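Fludumden Community Kitchen
Minutes of the November members' meeting

The meeting opened at 7:05 p.m. in the back room. Minutes of the last meeting were approved with one fix: the soup supper was on a Sunday, and the minutes had it a day early.

Soup supper. What a night! We served 408 bowls, our best ever, and the Brorneo squash soup was gone before the second seating even sat down. After costs we cleared $1,112, all of it going to the new stove fund. The fund goal is $2,000, so we are well past halfway, and several members said they'd gladly do another supper before spring. Agreed to pencil one in for February.

Stove. Two quotes are in. The Sýkora range has six burners and a bigger oven; the Cerau is cheaper but would need the gas line moved. Strong feeling in the room for the Sýkora. Decision held over until we hear back on delivery.

Shelves and small goods. The pantry sort is nearly done and it looks wonderful (you can find the cumin now!). Pots go on the low shelves, baking things by the window. Lids are to be stored standing up on their edges so they don't get buried. Labels still needed for the spice drawers. 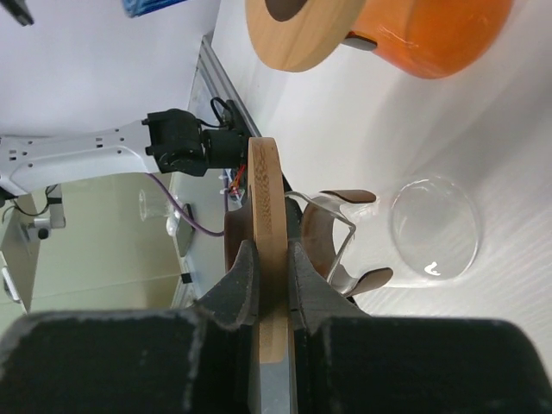 Item 4: round wooden lid and wire stand.

Bread class. The sourdough class filled up in two days and there is a waiting list. Members loved the idea of a second class on flatbreads, and a rye evening was also suggested. Each class will stay at $2 for members. Anyone with spare jars for starter, please drop them off at the side door, clean and with the old labels soaked off.

Garden beds. Garlic is in, and the kale is still going strong. Straw is needed for the two end beds.

Other business. The key to the cold store sticks and will be recut. A bigger coffee urn was requested, to loud agreement.

Next meeting same time next month, bring a dish to share. Closed at 8:20 p.m.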